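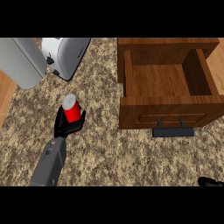
Soporte > Manuales > Zillard Z2 > 4. Puesta a punto en simulación

Imprimir | Enviar por correo

4.3 Ajuste del agarre y de la zona de depósito

Este apartado se aplica a la célula de dos brazos con encimera, cabina de cajón y objetos de prueba. Completar antes el apartado 4.2 (origen de coordenadas).

1. Cargar la escena Mollville y esperar a que el estado pase a LISTO.

2. Abrir el cajón desde el panel Objetos. El interior debe quedar vacío.

3. Seleccionar el brazo que va a sujetar la lata. Dejar el otro en reposo, fuera del recorrido.

4. Llevar la pinza de dos dedos a la parte baja de la lata roja. Los dedos no deben apoyarse en la tapa.

5. Cerrar la pinza con el parámetro de fuerza en 138 y comprobar que el contacto figura como ESTABLE en ambos dedos.

NOTA: se admite una ligera inclinación de la lata. Si gira al cerrar, abrir, corregir la altura y repetir el paso 5.

6. Elevar la lata unos 90 mm antes de iniciar el desplazamiento lateral.

7. Mover el brazo hacia el cajón a velocidad reducida. La trayectoria debe librar el tirador y el borde superior del frente.

PRECAUCIÓN: la tostadora tiene colisión activa. No desactivarla para acortar la trayectoria; el perfil resultante no es válido en la célula física.

8. Bajar la lata hasta el fondo del cajón, abrir la pinza y retirar el brazo en vertical.

9. Guardar el perfil con el nombre Seltden y anotar la semilla de la escena (778 en la configuración de fábrica).

Fallos habituales

Error de contacto en un solo dedo: la pinza está descentrada. Volver al paso 4.

Penetración en la encimera: revisar el origen de coordenadas en 4.2.

El brazo en reposo invade la zona: cargar la postura Vasconcelos y reiniciar la escena.

Revisión técnica: Adalberto Teixeira. Cambios de febrero: Kirsty Menzies.

Compartido 2 veces | 0 comentarios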